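Solder, Coffee and the Chiplet Crowd

I came to Zivalstead to hear people argue about chip packaging, and boy, did they argue! The Peixoto workshop is small (62 seats, one coffee urn), and it draws the folks who worry about what happens to a die after the wafer is sawn up.

Warpage was the big topic this year. Glue 8 dies onto one big substrate, run it through reflow, and the corners want to curl like a potato chip. Everybody has a fix, and everybody's fix costs money. The Pondis team likes a glass core, which stays nice and flat but cracks if you look at it wrong. They showed cross-sections from 513 test parts, and I squinted at every edge crack they put on the screen.

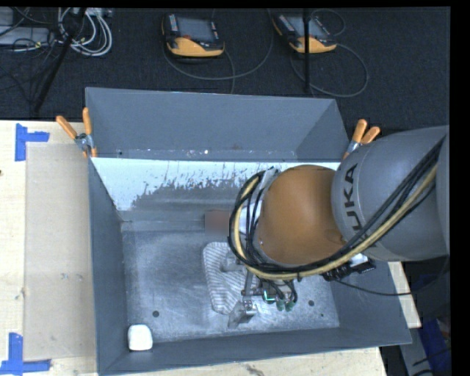 A robot arm reaching into an open gray metal bin on a wooden tabletop.

Ivberg, meanwhile, is sticking with organic substrates and a stiffener ring. Their speaker walked us through seven ring designs, and I'll admit I lost the thread somewhere in the middle. The last one cut the bow enough to get the outer bumps joining properly, and that got the room going. What about rework? What about the underfill? Who pays when a good memory stack gets scrapped along with a bad logic die?

That last question ate most of the afternoon. Assembly houses say they can't eat the cost, the memory people want better test data up front, and I kept scribbling (my notes are a mess). I'm leaning toward the stiffener camp for now, though I'd love to see the glass parts after a long run of thermal cycling. Pondis says those numbers are coming later in June.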